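# Kit shopping for our gripper project

I'm doing the money side of our report, and Onni Jääskeläinen is doing the grasping side (lucky him!). We've got 600 euros for the whole project, and we spent most of November arguing over what to buy first. Test objects won, mainly thanks to the phone cases, which are cheap and a bit awkward to pick up.

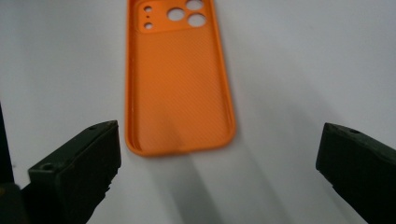 *Orange case on the white table, fingers open.*

Next on my list is the work surface. I like a plain white one and would happily buy a second from Lutberg, but their quote with delivery was 103 euros and I nearly choked on my tea. So we're sticking with one for now, and I've moved that money over to spare fingers and screws.

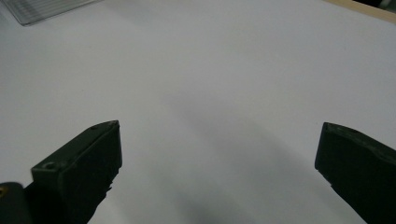

## What gets the rest

Spare fingers come first, then soft pads. Mallcombe sells the pads in packs of 5 and I've put down two packs, though Aleksi Niskanen reckons we'll want three. I said we'd see on Friday! The pads are what touches the case when it's gripped by its side walls, so I'd rather not run short.

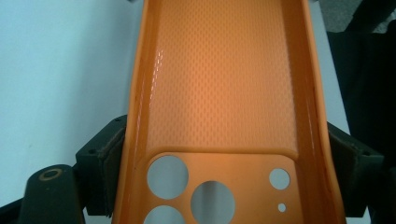 *Holding the case by its sides, camera holes towards us.*

All in, my list comes to almost 500 euros. The leftover stays put until Bullari answer my email about postage.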